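Barkeo Opens Its Wild Plant Library to Everyone This October

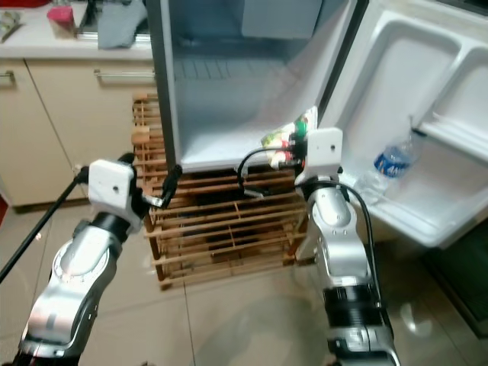 I've been waiting two years to write this one! Starting in October, anybody can walk into the Barkeo Wild Plant Library on Mercado Street and look through our pressed plants, free, from 10 a.m. until we get tired (usually 4).

We have 302 sheets so far, nearly all of them weeds. I mean that fondly. Chickweed, purslane, three kinds of dock, and a bindweed so long that Tươi Nông had to fold it back on itself four times to get it on the paper. She does our mounting and she's still a little mad at me about that bindweed.

My favorite drawer is the plantains. Broadleaf plantain grows flat to the ground in a rosette, with strong veins running the length of each leaf, and if you tear one slowly the veins pull out like threads. Kids love it. Narrowleaf plantain is right next to it, so you can compare the seed heads, short and stubby on one, long and skinny on the other.

Paltum Nursery is giving away 800 packets of native self-heal seed while they last. Please sow it on bare soil and don't bury it, it likes light.

I'll be leading a slow walk along the creek at 2 p.m. on opening day. Wear long pants, the nettles are still up.

Questions, or a plant you can't name? Ask for me at the front desk.

Narayanan Varghese
Barkeo Wild Plant Library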